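Transferring a Saved Game to a New Handheld Console
Tisgate Library Service, Games Lending Program

Members who borrow a console from the Asdale branch may move their saved progress to another device before returning it. The process applies to games stored on the console itself. Progress in online titles is held by the publisher and does not need to be transferred.

Before you begin

Both consoles must be running the current system software and be connected to the same wireless network. Charge each battery to at least half, or leave both consoles plugged in. Allow 15 minutes for the transfer.

Transferring the save

On the borrowed console, open System Settings and select Data Management. Choose Send Save Data, then select your user profile and the game you wish to move.

On the receiving console, open the same menu and choose Receive Save Data. Keep the two devices within 2 metres of each other until the confirmation message appears on both screens.

Start the game on the receiving console and load your most recent save. Do not delete anything from the borrowed console until you have done so.

If the transfer stops

Restart both consoles and repeat the steps. After 3 unsuccessful attempts, please bring both devices to the service desk and ask for Fitriani Saragih or Endang Goh.

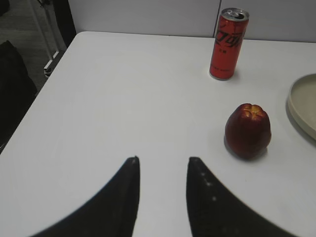

An opened drink can on a white tabletop. Food and beverages should be kept away from lending equipment.

Returning the console

Remove your user profile, sign out of all accounts and place the console in its case with the charger. Returns are accepted at any branch.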